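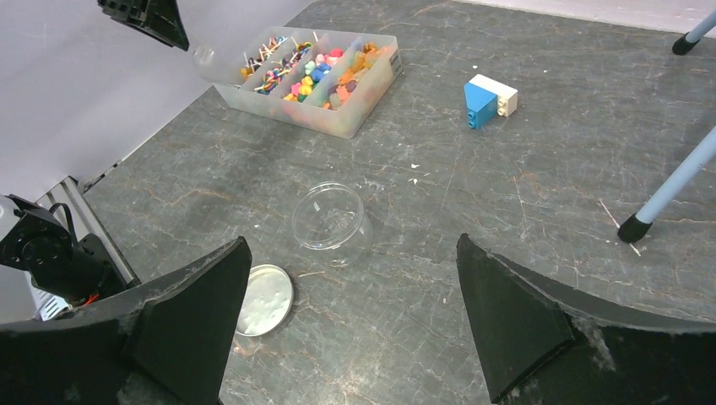 I gave up sugar in October, which anyone who has lived near a school or an office in October will recognize as poor planning. The idea came from Femi Sani, who sits across from me and quit two years ago and now has the skin of a much younger accountant. He said the first 3 days were bad. He did not say what the next 40 were like, and I have since stopped asking him for advice on anything, including the printer.

Day one I read labels. There is sugar in the bread. There is sugar in the mustard. I stood in the Camholm grocery store holding a can of kidney beans and felt betrayed by it personally.

By day five I was having what I would call opinions. I snapped at a man about parking. I wrote an email to my landlord with the word "furthermore" in it. 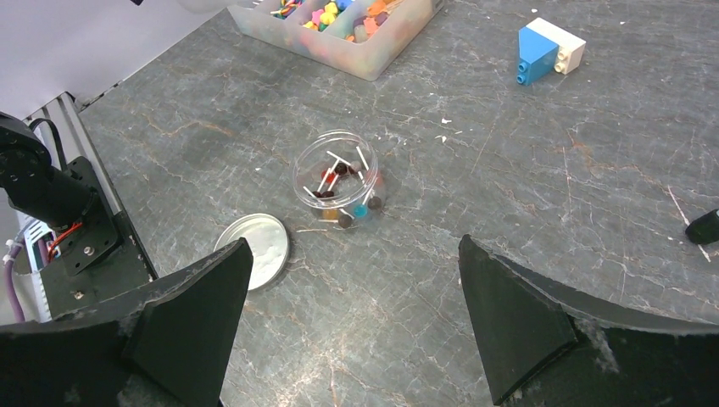

Then my brother-in-law Benjie Evangelista came to stay. Benjie puts three spoons in his coffee and hums while he stirs. He has never had a cavity and sleeps like a felled tree. I watched him eat pie at breakfast and asked how he felt, hoping for something bad. He felt great.

I lasted until the Sunday-size pancakes at the diner in Ferutcombe. The syrup was excellent. I have apologized to the man about the parking, but the landlord email stands.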